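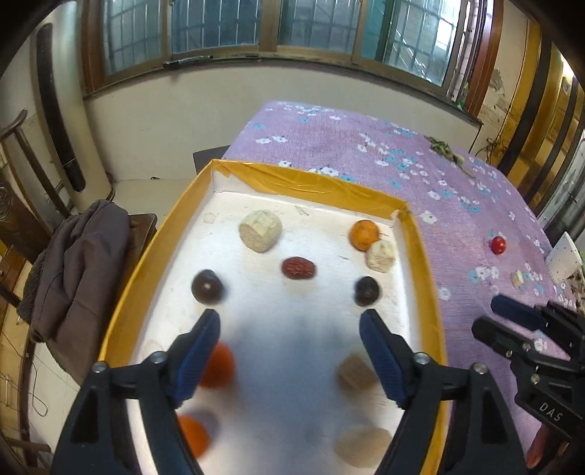
Sorting by hand-held gripper: does the order of picking matter?
Category: Student Projects / Robotics
Reading time: 3 min

Summary

Our group at Pretness looked at whether a grasping policy learns better when the person recording the demonstrations clears a tray in a fixed order, or picks whatever they like. We recorded 466 demonstrations in two homes in Bundon and trained the same small network, which we named Kanagaratnam, on each half of the data. The fixed-order policy was better at choosing a target. It was no better at closing on one.

Method

All demonstrations were made with hand-held grippers, one in each hand. The workspace was a shallow tray with a white bottom and yellow tape along the rims, set on a patterned bedspread by the windows. We kept the ordinary background of the room on purpose, as earlier recordings at our Titport lab bench had given us a policy that failed as soon as the bench changed colour.

Objects were chosen for differences in shape and surface. A mandarin or an orange rolls if it is touched off centre. Small rough cubes can be gripped on any pair of faces. The bristly cylinders were the most useful items, as their fibres let the ridged pads take hold at more than one height. We left a cherry tomato and a cube outside the tray as distractors and marked any reach towards them as an error.

In the fixed-order half, the operator worked from the near edge to the far edge. In the free half there was no rule. Each policy was trained for 1,000 passes and tested on 40 new layouts. 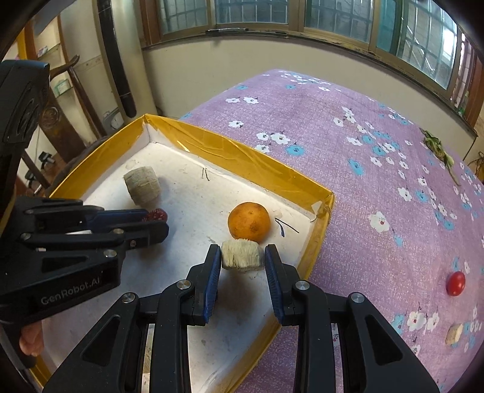
Results

The fixed-order policy picked a valid first target in over 5 more layouts than the free-order one. Most free-order errors were hesitations, with the gripper stopping between two objects at a similar distance. Both policies handled cubes well and both had trouble with round fruit near the wall of the tray, where one finger met the rim first.

Limits and next steps

The two operators had different habits, and we did not balance them across the halves. We would also like to repeat the test with a deeper tray.

Contact the Student Projects office | © Pretness | Back to top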